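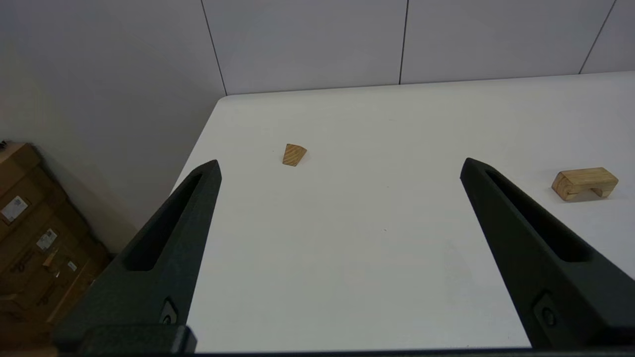

Is the Muteck resettlement offer as good as they say?

Posted 27th October in Forest and Land Rights

My family is one of 61 households inside the Wihongi forest boundary. Muteck wants us out before logging starts in May. They promise 60 new houses at Bomville and $760 per household. They also say our forest rights "carry over." I can't find that phrase anywhere in the papers. Has anyone seen a deal like this work out? 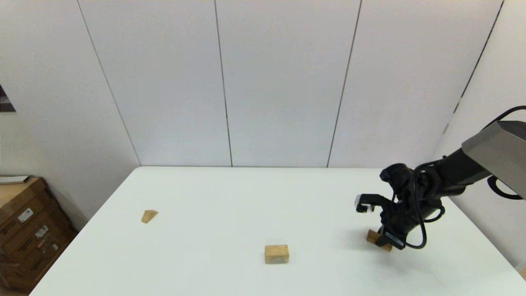 Wooden blocks on a white table

I should add that 60 houses for 61 households was not explained. When we asked, the man from the company said the list was "still being cleaned up" - whatever that means. We gather honey and fiber in there, and the Bomville plot is on bare grazing land.

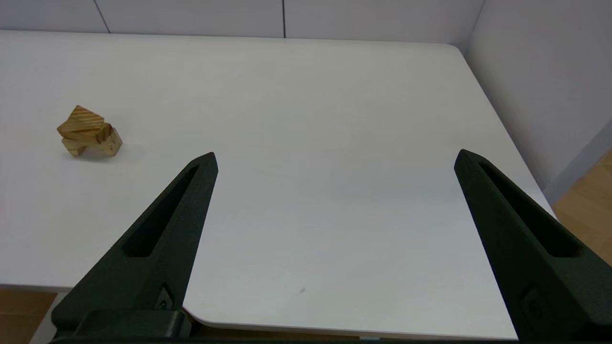
Barkside was told the same thing, going by what one reader from there wrote in: the rights would follow them, and then the guards turned them back at the gate. Get it in writing, with a map attached.

That reader's village signed as a group. Ask if you can refuse as a single household.

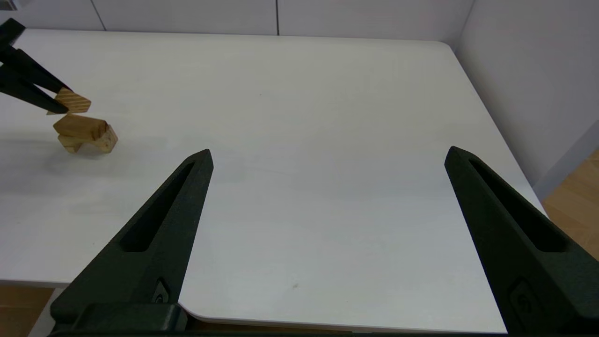
Second reply

Take the money, you won't stop them. Bomville has a road at least.

Third reply

I wouldn't go by the reply before mine. The notice covers 1,534 acres, and I doubt all of it was surveyed. Ask the land office for the survey and the consent record. If they stall, file a written objection and keep the stamped copy. A meeting sign-in sheet is sometimes passed off as consent, so read the top of any page before you put your name on it.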